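Uniform Care Tips for Port and Patrol Staff

Wash duty shirts inside out in cold water and close every zipper first. Take off the badge, name bar and pens. Velcro patches go in a mesh bag or they will chew up the collar.

Salt spray leaves white rings on dark pants. Soak them for 19 minutes in plain water before the wash. 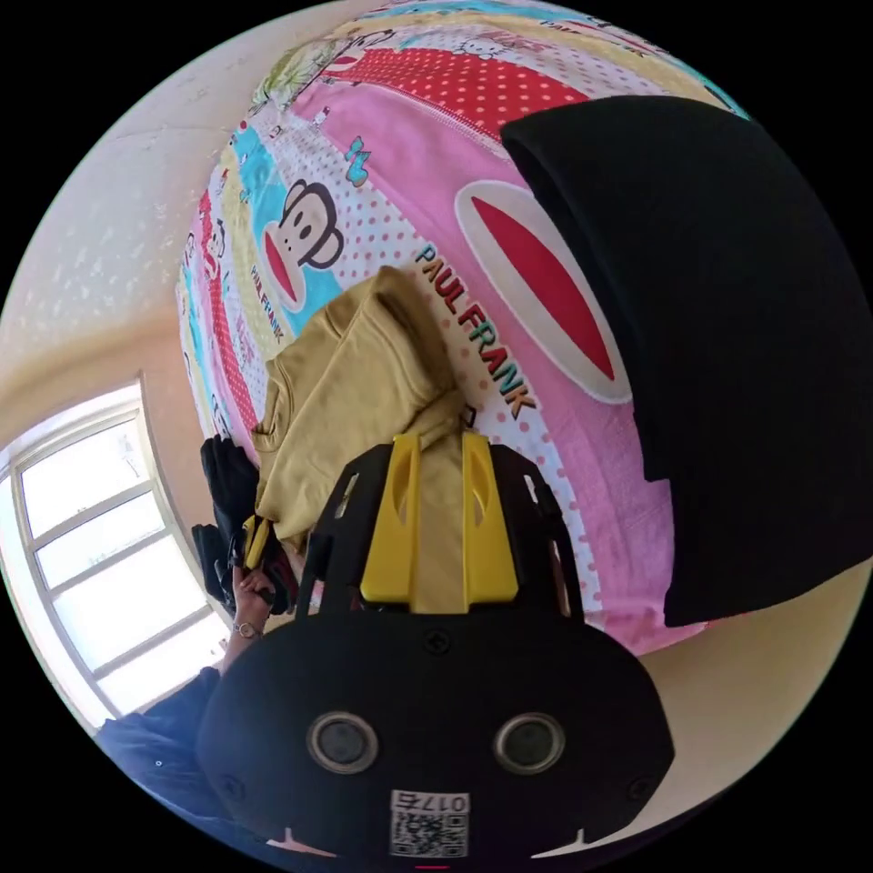
Hang shirts while they are still damp and pull the placket straight by hand. Most will need only a quick press at the pocket flaps. Keep the iron off reflective tape.

Body armor carriers: remove the panels, then hand wash the carrier only. Wipe panels with a damp cloth and dry them flat, away from heaters. Never fold them.
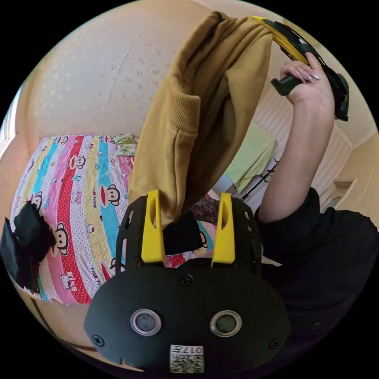

Boots and Belts

Brush off grit before you polish. Pull the insoles out after each shift and stuff wet boots with newspaper, changed after 2 hours.

Wipe leather belts with saddle soap in June and again before winter.

Ketill Þórarinsdóttir, Grenside supply desk, ext. 2323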